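Robots and shape sorters at the Lelley open day

I'll admit I went along to the Hinetti open day in Lelley mostly for the free coffee, and ended up staying more than two hours. The workshop on Poltbridge Road was packed on Sunday, December 11, 2022, and the little crowd around the robot arms hardly moved all afternoon.

My favourite was the picking bench. You got to choose what the arm should go after, and the kids at the front were ruthless - they wanted the awkward stuff every time. One of the staff told me the arm has a harder time with big flat things than with small chunky ones, and that the team from Björklund had come over just to help set up the grippers. I asked if I could take one home for the dishes. Sadly, no.

By the time I squeezed up to the rail, the green fingers were down on a red shape-sorter block, right between the two rows of holes, with a black bracket sitting nearby in the grey bin. I caught myself holding my breath, over a toy!

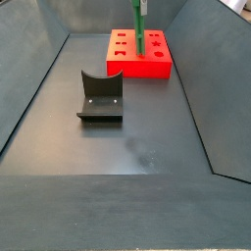

Next open day

Hinetti plans to open the doors again in March, with 5 benches running this time. Entry is free, but the parking lot fills up fast, so walk if you can. I'll be the one back at the rail with a coffee.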